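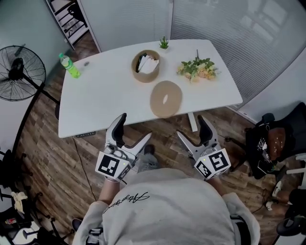

How long should I run my pool pump in the spring?

Long enough to turn all the water over once a day, and for most backyard pools with a variable-speed pump that means eight to ten hours on a low setting. You can go shorter if the cover is still on and the water is under 60 degrees. Once you start swimming, bump it up.

I get that question every April, and this year it came in before I'd even dragged my own cover off (it's still in a heap behind the shed, don't tell my husband). So I figured I'd do the whole pump thing in one go, with my own electric bill as the guinea pig.

Some background for the new subscribers. We had an old single-speed pump when we bought the house, a Wyss, and it had exactly two settings: off, and loud enough to hear from the driveway. It ran eight hours a day all season. I added up the bills after our last full year with it and the pump alone used 2,882 kilowatt-hours. I made my sister check the math because I didn't want to believe it!

Last October, right before closing, the bearings finally went. I'd been nursing them along since midsummer – you know that whine, like a dentist's drill under a pillow – and I ended up ordering a variable-speed Kodmont. The pump was $1,079 and I paid Rahel Koller $347 to install it, which covered the new unions and moving the pad over a few inches so I can finally get at the drain plug without lying on my stomach. Rahel looks after most of the pools on our street and she's very patient with people who stand over her shoulder asking things.

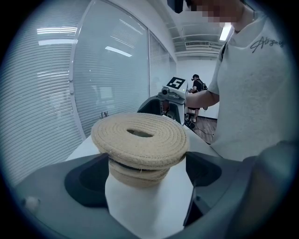

She set up the schedule with me before we closed. It's low speed from morning to late afternoon, with one hour on high in the middle for the skimmer and the cleaner. I've tweaked it a bit since opening. The high hour is now right after breakfast, when the oak pollen is sitting on top of the water and the skimmer can grab it before it sinks. If you have trees on the windy side of your yard, try that before you spend money on anything else.

A few things I've learned so far. Low speed is so quiet that I walked over twice in the first week to make sure it was on. The filter pressure also reads much lower, so your old "time to backwash" number is useless. Write down the clean reading at your new everyday speed and backwash when it climbs by a quarter. I put mine on a strip of tape on the filter lid, next to the one from last year that I can't get off.

And if you have a heater or a salt cell, check the minimum flow in the manual. My heater won't fire at the lowest speed, it just sits there blinking at me. I had to bring the pump up a notch for heating days, and Rahel says she gets more calls over that than over real breakdowns.

Several of you wrote in to ask about rebates. Call your power company before you buy, not after. Mine wanted the form within 22 days of the invoice and also a copy of the label from the old pump, which was already at the scrap yard by then. So no rebate for me, and I'm still a little sore about it.
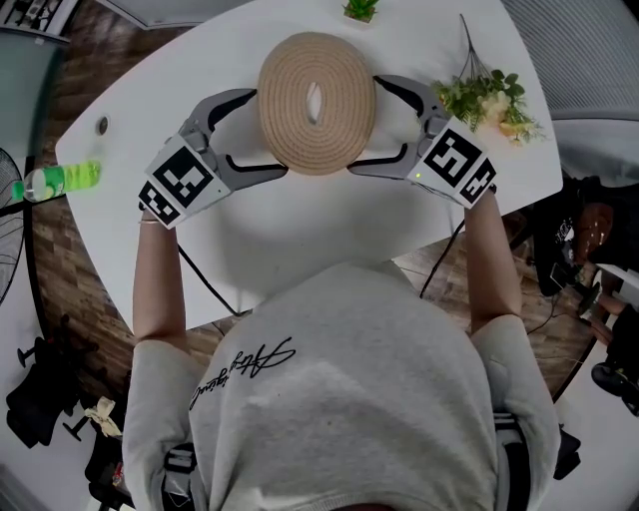
Coiled rope coaster on a white table.

Next up is the cartridge versus sand question, because my inbox is full of it and you all have very strong feelings. I've got a Banby cartridge on loan from a neighbor and I'm going to run it for a few weeks before I say a word. If you've had yours for more than two seasons, write and tell me how often you really clean it. Real numbers, please, I won't print your name!

One last bit of housekeeping. The test strip swap is on again, so if you bought a giant tub and can't use them all before they expire, reply with how many you have and your zip code and I'll match you up with somebody close by. Check the date on the bottom of the tub first. Last year I mailed out a batch that had already gone bad and three people thought they had no chlorine at all.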